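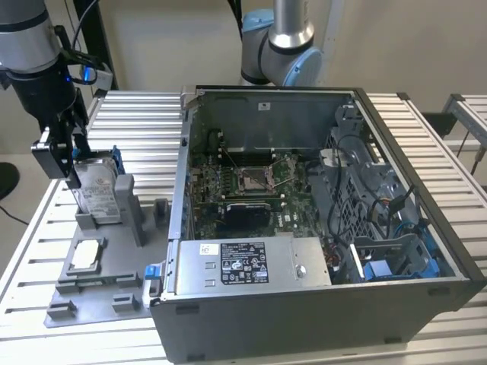

Figure 1. A 3.5-inch hard drive above the fixture plate, with the open tower on its side.

Unit 6: Removing and Staging Drives
Desktop Service and Reuse, course handout
Instructor: Rozália Polák

What this unit covers

You will open a desktop tower, take out a 3.5-inch hard drive, stage it on a fixture plate, and record it. Reinstalling the drive is in the next unit. Read the whole handout before you come to the bench.

The case

Lay the tower on its side with the open side facing up. You want to look straight down into the interior. Take the side panel off completely and put it under the bench, outside face up. Panels left leaning against a table leg get kicked.

Cases differ in where the power supply goes. In Figure 1 it is a silver metal box along the front-left edge of the case, with a black regulatory label. On other cases you will find it at the top or bottom rear. Find it first and read the label before touching anything else. Copy the rated wattage onto your sheet. Do not open a power supply for any reason in this course.

Plastic latches vary too. Some release a drive tray, some hold a cover, and a few only lock in one direction. If a latch does not move with light finger pressure, stop and look at it from the other side. Orden cases use a latch that slides before it lifts, and students break one every term.

Before you remove the drive

1. Shut down and unplug the power cord from the wall.
2. Hold the power button in for a few seconds.
3. Put on the wrist strap and clip it to bare metal on the case.
4. Disconnect the data cable from the drive, then the power cable. Pull on the connector, never on the wires.
5. Remove the screws or release the tray. Screws go in the lidded cup.

A drive that has just been running needs time to spin down. Wait a full minute after shutdown.

Handling

Hold a 3.5-inch drive by its long edges. Keep fingers off the circuit board and the connector pins. Do not press on the top cover or cover the breather hole. Do not stack drives, even for a moment. A short drop onto a hard surface can ruin a drive without leaving a mark on it.

The fixture plate

The plate in Figure 1 is 3D-printed in gray, with raised blocks and slots. The short holder takes the drive. A taller upright block stands next to it. The low blocks near the front edge are for locating.

When you seat a drive, lower it straight down. If it binds, lift it clear and start over. Rocking it into place puts side load on the holder, and printed parts crack along their layers. Check the plate for cracks and stray screws before each use. Report damage on the Jasar sheet at the end of the bench.

Leave the printed label where you can read it. You will need it for the next step.

Recording the drive

Write down the following from the label:

Manufacturer
Model number
Serial number
Capacity
Date of manufacture, if shown

Copy the serial number twice, once on the sheet and once on the bag tag, and compare the two. The letter O and the number 0 are the usual mistake. Bench set A uses tag numbers starting at 161. Bench set B starts at 511. Do not skip a tag if you spoil one; write VOID on it and hand it in.

Storage

Tagged drives go into antistatic bags and then into the Lumbantobing cabinet, label side out. Drives waiting to be wiped go on the lower shelf. The cabinet is locked at the end of each session.

To hand in

Your completed sheet, any void tags, and a short paragraph on how the drive was held in your case (screws, tray, or rails) and which step took you longest. Sheets go in the tray outside Room 840.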